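6. Setting up the grasp planner

You have calibrated the camera (section 5) and the arm knows roughly where it is. Now it needs to know where everything else is, and what to do about it. Allow an hour. Allow two if you skipped section 5 and are hoping we won't notice.

Utaveo runs as three processes: the tracker, the planner and the executor. They talk over a local socket and are usually on good terms.

6.1 Starting the planner

1. Start the tracker first and wait for READY in its window. It prints several other encouraging things before that. Ignore them.

2. Start the planner with the profile for your task. Plates and racks use the profile called lolham, named after the village where it was written and never renamed.

3. Open the Tonus panel and check that the joint readings follow the arm when you jog it. If the readings are frozen, restart the executor. If the arm is frozen, check the emergency stop.

Note: The planner keeps the last 1,000 plans in its log. Plan 1,001 overwrites the first one without asking. Export anything you are fond of.

6.2 Teaching the rack

1. Select Fixtures, then New, then Slotted.

2. Mark the two ends of the base and the top of each upright in the camera view. Dark uprights on a dark mat are hard on the edge detector, so place these by hand.

3. Mark which slots are in use. The planner treats an unmarked slot as free and will try to put a plate through whatever is standing in it.

4. Set Slot Clearance to 2 mm. Smaller values look tidy in the preview and sound expensive in practice.

Caution: Keep your hands out of the workspace while the executor is armed. The obstacle map refreshes between moves and takes no interest in you during one.

6.3 Planning a pick from flat

A plate lying flat offers the gripper very little to hold. The planner looks for rim candidates, scores them, and throws out any that would drive a finger into the floor.

1. Set Approach to Rim and Floor Margin to Auto.

2. Press Sample. Expect nearly 900 candidates for one plate, most of them terrible.

3. Step through the top few in the preview. Check the fingers against the mat and the arm housing against the rack, including any plate already standing in it.

4. Run at Slow. Keep a finger on Pause while the gripper goes down to the rim.

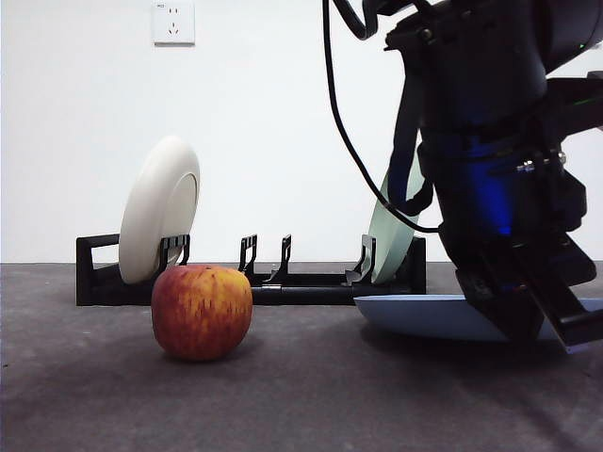
Figure 6-2. Rim approach on a flat plate, two slots occupied. The apple is entered as an obstacle.

5. If the planner returns error 1273 (NO EXIT PATH), it has found a way to reach the plate and no way to leave with it. Move the plate away from the rack and sample again.

Note: Loose objects in front of the rack should be added under Obstacles, Simple Shapes. Sphere is close enough for fruit. Lenni Lehtinen's mesh importer handles fancier shapes, if you have the patience and the mesh.

6.4 Saving the profile

1. Save under a new name. Overwriting lolham is allowed, and Hằng Chu will restore it for you from the December backup, but she will want to know why.

2. Quit the executor, then the planner, then the tracker. Any other order leaves a lock file in the Phùng folder, which you must delete by hand before the next start.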